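We use cookies to improve your experience on this site. By continuing to browse you accept our cookie policy. Accept | Manage settings

3.2 Eating outside the kitchen

Households in Skerton kept a food diary for 7 days. Of the 121 diaries returned, 4 were excluded for missing pages. Each entry gave the time, the room and whether the food was a meal or a snack. Rooms were coded by the second author following Fairweather and Pandey, with bed-sitting rooms coded as bedrooms.

Packaged snacks were recorded in bedrooms more often than cooked food, and mostly after the evening meal. Trays were mentioned in many of these entries, both for carrying food and as a surface to eat from. Figure 2 shows a tray and packaged snacks on a bed.

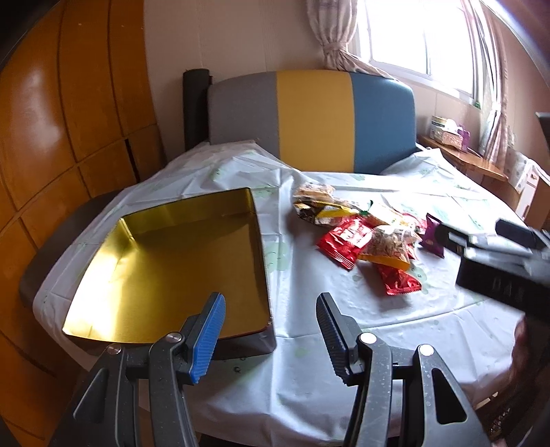 Figure 2. Metallic gold tray and packaged snacks on a bed with a printed sheet.

3.3 Storage and distance from the kitchen

Respondents in the Jirham flats, where kitchens are shared, reported keeping dry food in their own rooms. The diary did not ask for quantities, so storage could not be compared directly with intake. Distance to the kitchen was taken from floor plans and measured door to door. It was weakly related to the number of bedroom entries once household size was included in the model (Table 4). Entries made in December were analysed separately on account of the holiday period.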